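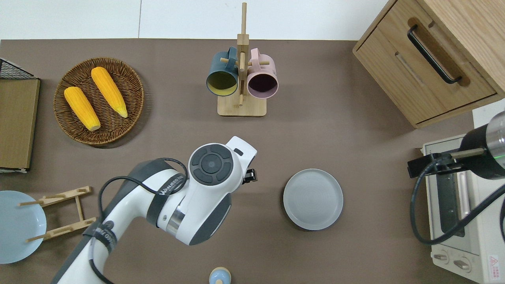 Two Cobs

Morag Baxter did not believe in corn as a supper. She stood at the brown table with her coat still on and looked at the two yellow cobs in the wicker basket.

"Is that it?" she said.

"There's butter," said Cillian Quinlan.

He had rented the place in Nonley for 17 days and already spoke of it as home. She had come over from Sovulthorpe on the four o'clock bus to see what 800 a month bought you. A mug tree, so far. A cream toaster oven. A cupboard drawer she had no intention of opening.

"And you'll do them in the toaster oven."

"People do."

"Which people?"

He said it had been in a magazine. Morag had read magazines. She had once been told by one to polish her shoes with a banana. 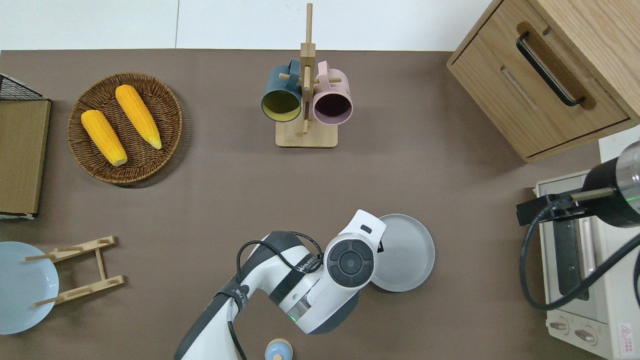 "You've only the two mugs," she said.

"There's only the one of me."

"Then why two?"

He took a while over that. The teal one had come with him, he said. The pink one had been hanging there when he moved in, and Mr Tapsell, the landlord, had told him to keep it – a welcome present. Morag thought about Mr Tapsell, who charged for light bulbs, giving anybody a mug.

"It's dark inside," she said. "That'll be tea. Years of it."

"It's the glaze, Mum."

"So he told you."

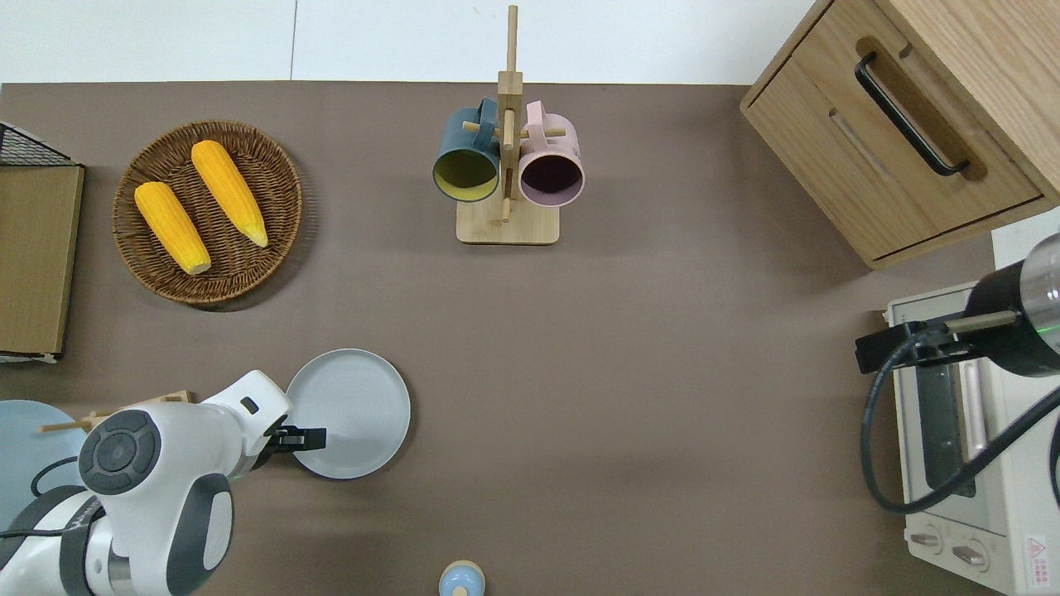 Cillian said she could have the teal one, then, if it would make her happy. She said it wasn't a matter of happy. She took off her coat, though, and looked for somewhere to hang it, and in the end put it over her arm.

"How long do they take?"

"Half an hour. Maybe more."

"Maybe more," said Morag. The last bus went at seven. She asked him where he kept the butter, and whether it was real.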